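Reviews > Furniture > Side Tables & Nightstands

Celtance Metstead Side Table: three months in

I went back and forth on this table for most of the spring, and then it dropped to $284 one Tuesday night and that was that. 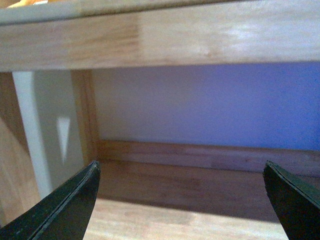

My old nightstand was a hand-me-down with a drawer that only opened if you kicked it, so the bar was low. I wanted real wood, an open space underneath for books, and a pale top, and the Metstead has all of it. I love the color of the wood! It's a light honey shade with a nice straight grain, and the rail under the top is good and wide, so the whole thing looks solid (so many tables this size have skinny little legs and look like they'd fall over if you sneezed). The finish has a soft sheen to it, more satin than shiny, and the color is so pretty against a lavender-blue wall.

Putting it together took me an hour and a half with a podcast on. There are 8 bolts and one hex key, and the instructions are all drawings, most of them fine. Step five has the side rails flipped, or at least I read it that way, and I had to back out three bolts and start that part over. Don't tighten anything all the way until the top is on. I did, and then the last hole wouldn't line up and I said some words.

Now the gripes. The top marks more easily than I'd like. Coffee wipes off if you get to it quickly, but I left a mug there overnight and there's still a faint ring. It's also heavier than it looks, so vacuuming under it means dragging it out, and the feet don't come with pads. I bought a pack of the Drorkora felt ones and they've stayed put so far.

I did look at the Zelenák one too, which is cheaper and has a drawer, but the wood on the one in the store was a lot more orange and the legs wobbled when I leaned on it. If you need to hide chargers and lip balm and all that, you may still like that one better. I ended up sticking a basket underneath mine.

Would I buy it again? At the sale price, sure. At full price I'd want a tougher top. 5 stars for looks, 3 for the top, so call it four.

Get our furniture reviews by email once a week. Enter your address to sign up. You can unsubscribe at any time.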